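Baskets again

17 June 2022

In May I wrote that I would put my pantry shelves in order before the summer, and some of you asked how it went. It went slowly. The jars are finished. The small things, like tea bags, spice packets and birthday candles, are still on the dining chairs.

My problem was storing the baskets when they are empty. I had 17 of them, bought in many different years, and almost no two of them would go inside each other. They stood side by side on the top shelf and took all the room, with only air in them. So I gave most of them to my neighbors and decided to keep only baskets that can nest.

At the Burcombe shop they sell them in sets, but the sets are always one color, and I wanted two. In my pantry a dark basket means food and a light basket means everything else. My family learned this rule in one evening, so I did not want to change it. In the end I took the dark ones from Kendska and the light ones from Hlongwane, and I was a little afraid that they would not fit together.

I learned one thing about woven baskets. The size on the label is the size at the rim, and the bottom is often smaller. Please measure the bottom also, and the inside of the basket which must go under. A thick rim takes more space than you think.

It is also better not to push them down hard. If you press, the weaving holds and then you must pull with two hands - I broke one old basket in this way. I put the upper one in with one side lower, and let it sit as deep as it wants.

For cleaning I use a dry paintbrush, the soft kind, because crumbs of bread go between the strands and a cloth only pushes them deeper. Next I will do the hall closet.

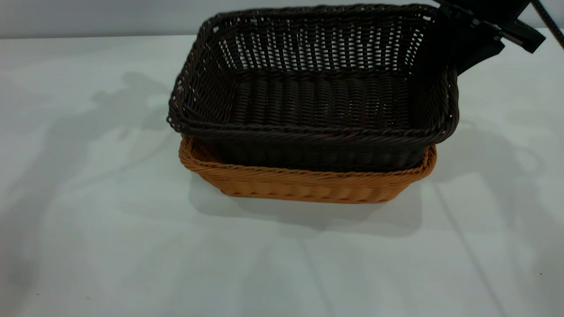 Skarkach: I have the same trouble with my baskets getting stuck. I lay a strip of baking paper between them before I stack, and they come apart much more easily. Does your paintbrush also get into the corners? Mine collect flour there and I never get all of it out.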